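4.2 Who stays after the giveaway?

I came into this part of the study pretty sure that prize size would explain everything. Bigger prize, more followers, done! So I went through the 183 people who joined the Sterel newsletter during its April giveaway and looked at who was still opening emails once the winner had been picked. The store had split its sign-up page in two: one version offered a 200 dollar gift card, the other offered 32 dollars and asked people to write a sentence on what they'd buy. 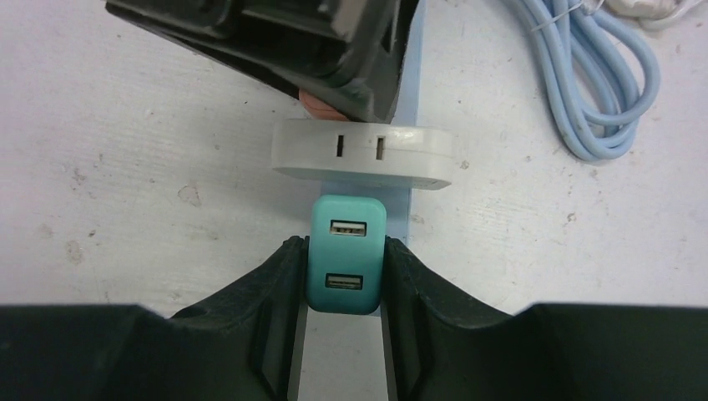
Figure 3. Teal USB wall charger.

The small prize did better, and I mean better at keeping people (the big one won easily on raw sign-ups, as you'd expect). My hunch is that writing even one sentence makes you feel a bit more involved – you've already pictured yourself shopping there. I can't prove that with one store and one contest, and the two pages differed in two ways at once, so please don't lean on it too hard. I also left out anyone who signed up with more than one address, which trimmed the big-prize group most.

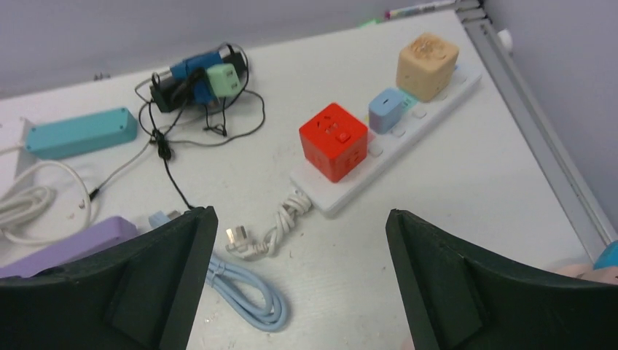

Griet Van Dijk read a draft of this section and wrote back that the sentence probably just scared off the prize hunters, so I was measuring who got in and not what the writing did to them. She may well be right, and I come back to her point in 4.3 with the Wastovside sign-ups.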